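Home Workshop Projects Tools Members Contact

Folding small pants with a two-finger gripper

Quick writeup, people keep asking. Built on the Drovside arm, printed fingers, wrist camera. You need a pale table, the paler the better, and kids' pants, cause adult ones are too long for our reach.

Step 1. Lay the pants flat
Both legs straight, waistband to the right, hems to the left. Smooth it by hand first. Don't make the robot do this part yet — you will lose an evening.

Step 2. Take the hem
Come in low from the left and grab the corner of the lower leg's hem. Close slow. Thick seams need more squeeze than the plain cloth, I set mine to 40 percent and left it there. 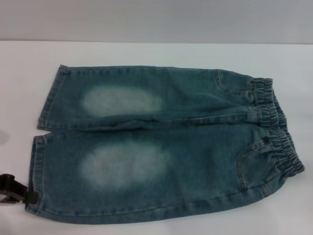 Maëlys Leblanc wrote in to say 40 was too much on her build, the finger pads tore off after a week and she went down to 15 with softer rubber. Fair enough. Try hers first if your pads are glued, mine are screwed on.

Now lift. Only 5 cm, then across toward the waist. Higher and the cloth swings and you get a twist in the leg. If it slips, open, back off, go again from the same spot. Do not chase it.

Step 3. Check from the wrist camera
Get close, tilt the wrist a bit, look along the crease between the legs. Elastic is the annoying bit, the ruffles fool the edge finder every time. I tell it to ignore anything that wavy and look for the long straight seams insted. Faded knees can throw it off too, turn the contrast threshold down a notch.
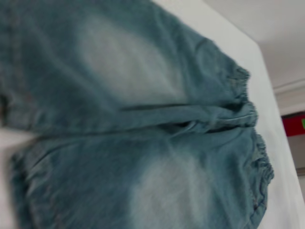
Step 4. Reset and log
Arm back to home pose, gripper open. Save the wrist stream along with the joint log, same name for both or you'll never match them up later. Then scrub through before the next run. Flat gray stretches with hardly any contrast are no use for edge finding — cut them and keep the rest. Takes nearly 2 minutes per run once you have the hang of it. 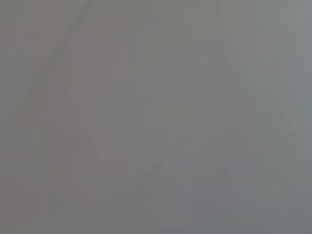 Prernitz Open Workshop / Robot Arm Group

Wiring notes and the finger files are in the group folder under Flultau (old name, never changed it). Finger v2 is the one you want, v1 has the screw hole on teh wrong side. Questions to Balthasar Trummer. Shirts next, sleeves are a pain.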